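Budget thread for the October equipment round. We have two hand-held grippers and the line item I'm defending is more of them. Numbering the posts so people can argue with a specific one.

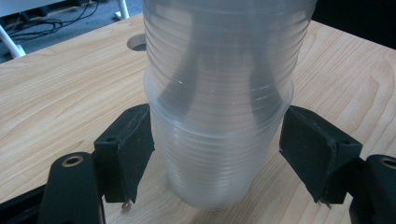
1/ Current ask: two more hand-held units, one spare set of fingers per unit, one box of mounting hardware. Quotes came in from Drastard and Erngate. Prinorari said they could quote and then sent a brochure.

2/ Drastard: $1,234 per unit, fingers included, camera not included. Erngate: $898 per unit, camera mount included, fingers sold separately. These two numbers can't be compared until you add the missing parts to each. I've now had to say this in three meetings.

3/ Fingers are a consumable. Put them in consumables. If they go in capital equipment, every replacement pair needs a capital form, and the form takes longer than the shipping.

4/ Same goes for cups, trays, tape and anything else that gets squeezed for a living. Clear plastic cups are cheap but they do crack, and a cracked one at the bottom of a stack changes how the stack behaves. Buy full sleeves. Retire them on a schedule.

5/ Clear objects deserve their own line in the test plan. Edges are faint, you see whatever is behind them, and glare moves when the hand moves. If a vendor demo uses only opaque blocks, ask for a clear cup. Erngate agreed to it. Drastard asked what kind of cup.

6/ Check opening width against your widest object before you check anything else. Nested cups taper, so measure where you plan to grab, and measure again at the rim. Spec sheets give maximum opening at the fingertip. Usable opening is less than that once you allow for a sloppy approach.

7/ Bushings and linkages: ask for the part numbers in writing, plus the price of a single one. Erngate sells linkage parts only as a full kit. Drastard sells them singly with a longer lead time. For a group our size I prefer singly, and I'd keep a few in a drawer.

8/ Tables. Someone always asks why there is a furniture line in a robotics budget. You need a stable top at a fixed height and a way to get cables through or around it. A table with a grommet hole costs a bit more than one without. Pay it.

9/ Cable management is the cheapest line in the sheet and the first one cut. Please stop cutting it. Sleeves, clips, floor covers. Cables on carpet get walked on, and connectors are priced like jewelry.

10/ On arms: we are not buying an arm this round. The Raju project wants one and the case is fair, but an arm brings a base, guarding, a controller, training and floor space. Hand-held units need a person and a table. Do the arm as its own request with its own numbers.

11/ Labor is the largest cost and it isn't on the quote. Somebody holds the tool, somebody resets the objects, somebody checks the recordings. Budget the hours per task including reset time. Restacking is slow – time it yourself before you put a number in the sheet.

12/ Warranty. Both vendors exclude "wear surfaces," and neither defined the term when I asked. I've asked again. Until I get an answer I'm assuming it covers fingers, pads and screws, and I've raised the spares line to match.

13/ Where I've landed: Erngate for the two new units, conditional on the clear cup demo and a written parts list. Fingers ordered at the same time from the consumables account. If the parts list doesn't show up, we go with Drastard and drop the second spare set.

14/ Sheet is in the shared folder, tab named "grippers v4." Please comment in the cells. Don't make a v5.

June 15, 2022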